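Kuris 室内インパルス応答データセット README

更新日:2024-06-08

概要

Kurisは、事務室、倉庫、整備場、集会室などの実在する部屋で測定した室内インパルス応答(RIR)の集合である。音声認識の残響付加、残響除去の評価、吸音計画の予備検討に使うことを想定している。収録は27室、各室につき受音点3か所で、インパルス応答は合計81本となる。すべてモノラルで、標本化周波数は48 kHz、量子化は24ビット整数である。

測定はHurkanceが行い、後処理と配布ファイルの作成はAguirreが担当した。部屋の所有者名、所在地、建物名はメタデータに含めない。

ファイル構成

rir/ 整形済みインパルス応答(WAV)
noise/ 各室の暗騒音(WAV)
meta/rooms.csv 部屋ごとの情報
meta/points.csv 受音点ごとの情報
meta/params.csv 算出済みの音響指標
tools/ 読み込みと再計算用のスクリプト
CHANGES.txt 変更履歴

ファイル名は「部屋番号_受音点記号.wav」の形式をとる。受音点記号はa、b、cのいずれかで、aが音源に最も近く、cが最も遠い。部屋番号は測定順に振ったもので、容積や用途とは対応しない。前の版にあった部屋番号の飛びは解消したが、旧番号との対応はrooms.csvのold_id列に残してある。

rooms.csvの列

room_id 部屋番号
old_id 旧版での番号(新規の部屋は空欄)
use 用途区分(office、storage、garage、hall、otherの5値)
volume 容積(立方メートル)
floor 床仕上げ
ceiling 天井仕上げ
large_obj 大型物の有無(0または1)
temp 測定開始時の気温(摂氏)
hum 測定開始時の相対湿度(%)

容積は内法寸法から求めた。梁や柱の出は差し引いていない。勾配天井の部屋では平均高さを用いた。large_objは、車両、大型棚、工作機械のように反射面として無視できない物が置かれている場合に1とする。什器程度の物は対象外である。

測定方法

励振信号には対数掃引正弦波を用いた。掃引は40 Hzから始め、可聴帯域の上端付近で終える。各受音点で3回再生し、同期加算したうえで逆フィルタを畳み込んだ。加算前に各回の応答を比較し、突発音が混入した回は録り直している。

音源は十二面体スピーカー、受音は無指向性の測定用マイクロホンである。スピーカーの周波数特性は補正していないため、低域の端ではレベルが下がる。絶対音圧の校正も行っておらず、異なる部屋のファイル間で振幅を比較することはできない。同じ部屋の3点間では再生レベルと入力利得を固定したので、相対レベルは保存されている。

空調は原則として停止した。停止できなかった部屋はpoints.csvのnoteにhvac_onと記した。

大型物のある部屋

整備場や展示用の部屋では、車体の側面が広い反射面になる。ドアやフェンダーの外板は中高域の音をよく反射し、受音点が車体に近いと直接音の直後に強い初期反射が現れる。一方、車体の下側や隣の壁との隙間では経路が複雑になり、単純な直方体の鏡像法で求めた応答とは初期部の形が一致しない。こうした部屋を幾何音響シミュレーションの検証に使う場合は、large_objの値で分けて集計することを勧める。

鋼管の台車や脚立のような骨組み状の物は、断面が波長に比べて小さい帯域では影響が小さい。測定の支障にならない限り移動させず、large_objにも算入していない。

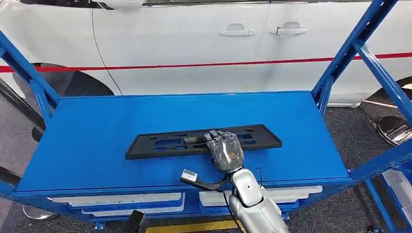
車両のある部屋のC50は、受音点aだけ別扱いにしないと平均が引っ張られる、という指摘が利用者から寄せられている。受音点aは直接音の寄与が大きく、どの用途区分でもC50が高めに出る。車体からの初期反射が50 ms以内に収まると値はさらに上がる。この指摘を受け、tools/の集計スクリプトに受音点を指定する引数pointを追加した。既定値はallのままで、旧版と同じ結果が得られる。

音響指標の算出

params.csvには、オクターブ帯域ごとのT20、EDT、C50、D50を収めた。T20はシュレーダー積分で得た減衰曲線の−5 dBから−25 dBまでを直線回帰し、60 dBの減衰に外挿した値である。EDTは0 dBから−10 dBまでを用いる。T30は、低域で十分な減衰範囲を確保できない部屋が含まれるため収録していない。必要な場合は添付のスクリプトで再計算できるが、減衰範囲が不足する帯域では欠損値を返す。

積分の上限は、後期の暗騒音レベルと減衰曲線の交点とした。交点の推定には反復法を用い、収束しなかった帯域は欠損としている。0で埋めた箇所はない。

直接音の到来時刻は、最大振幅の位置から前方に探索して決めた。整形済みファイルでは、直接音の前に短い無音区間を残してある。音源と受音点の距離に相当する伝搬遅延は除去されているので、到来時間差を扱う用途には向かない。

床仕上げの区分

floor列はcarpet、vinyl、concrete、wood、otherの5値をとる。区分は目視による表層材のみに基づき、下地は考慮していない。コンクリート床にカーペットを直張りした部屋もcarpetに含まれる。直張りのカーペットは高域の吸音に寄与するが、低域ではほとんど効かない。carpet区分の部屋で高域のT20だけが短くなるのはこのためで、測定の不具合ではない。

毛足の長さと目付は記録していない。灰色のまだら模様の織りと無地のものでも区別はせず、色や柄の情報は列として持たない。床に貼られた区画用のテープも、面積が小さいので吸音面の計算から除外した。家具の下に部分的に敷かれた敷物は、床面積の半分を超えるときだけ区分に反映する。 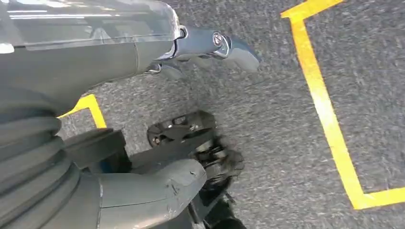 読み込み

tools/load.pyは、部屋番号と受音点記号を引数にとり、波形と標本化周波数を返す。部屋番号を省略すると全件を順に読み込む。CSVはUTF-8、区切りはコンマ、欠損は空欄である。表計算ソフトで開くと部屋番号の先頭の0が落ちることがあるため、文字列として読み込むこと。

Uvix形式への変換はtools/to_uvix.pyで行う。Uvix側の仕様により、暗騒音ファイルは変換対象に含まれない。変換後の波形は32ビット浮動小数点になり、振幅は部屋単位で正規化される。部屋内の相対レベルは変わらない。

既知の制約

用途区分には偏りがあり、officeが最も多くhallが最も少ない。用途区分を目的変数とする分類実験には適さない。
気温と湿度は測定開始時の値で、測定中の変動は記録していない。高域の空気吸収を厳密に補正するには不足する。
在室者の吸音は評価対象に含めず、人数も記録していない。
音源位置は各室1か所のみである。低域の室モードは音源位置に強く依存するので、部屋の代表値とみなさないこと。
窓や扉の開閉状態はpoints.csvのnoteに記したが、旧版から引き継いだ部屋では空欄の場合がある。

学習と評価の分割

公式の分割は設けない。独自に分割する場合は、必ず部屋単位で行うこと。同じ部屋の受音点を学習側と評価側に分けると、後期残響の特徴が両方に含まれ、性能が過大に見積もられる。分割に使った部屋番号の一覧を結果とともに公開することが望ましい。

変更履歴(抜粋)

受音点を指定する引数pointを集計スクリプトに追加。
rooms.csvにlarge_obj列を追加。
収束しない帯域を欠損として扱うよう、積分上限の推定処理を修正。
旧番号の対応をold_id列に移動し、別表を廃止。

次回の更新は9月を予定している。points.csvに音源と受音点の床上高さを追加する。既存の波形ファイルに変更はない。

利用条件

研究、教育、製品開発のいずれにも利用できる。再配布する場合は本READMEとCHANGES.txtを同梱し、波形を加工したときはその内容を明記すること。メタデータから部屋の所在地を特定しようとする利用は認めない。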